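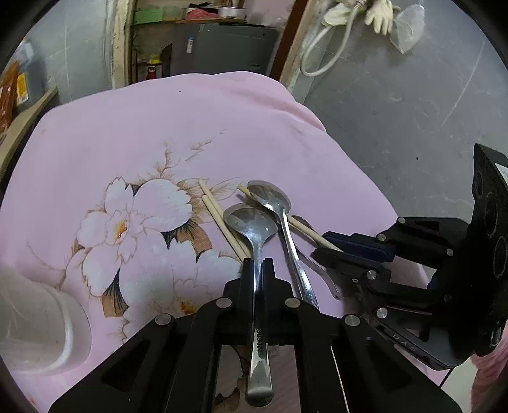
3 min read

The flowered tablecloth came from a market stall in Cancombe and cost less than lunch. It is pink, with one big white bloom and a lot of brown and teal leaves, and it suits plain cutlery. Steel spoons and wooden chopsticks look better on it than a matching set would.

Small kitchens get by on very little. One spoon has "SUS 304" stamped in the handle, a common grade of stainless steel. It doesn't rust in normal use and it can go in with everything else at washing-up time. The chopsticks need more care. Plain wood shouldn't soak, and it should be dry before it goes back in a holder. 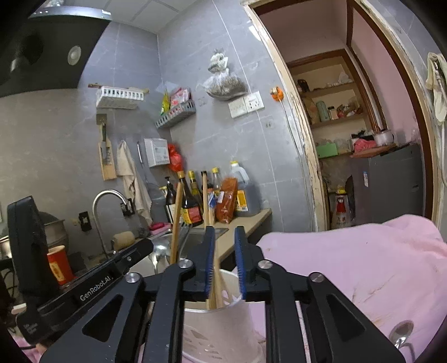 A holder with openings in the side is worth looking for. Air gets in at the bottom, where water collects, and the sticks don't turn gray at the ends. Procházka, the housewares shop on the main street, sells a plastic one for 12 dollars. The steel version is 48 and does the same job.

Keep it close to the sink but out of the splash. Empty it once a week and scrub the base, which gets slimy faster than most people expect.

Cloths are simpler. Cotton can be washed at 60 degrees if the label allows. Shake it out while it's damp and most of the creases will drop. The stall is back in Cancombe in June.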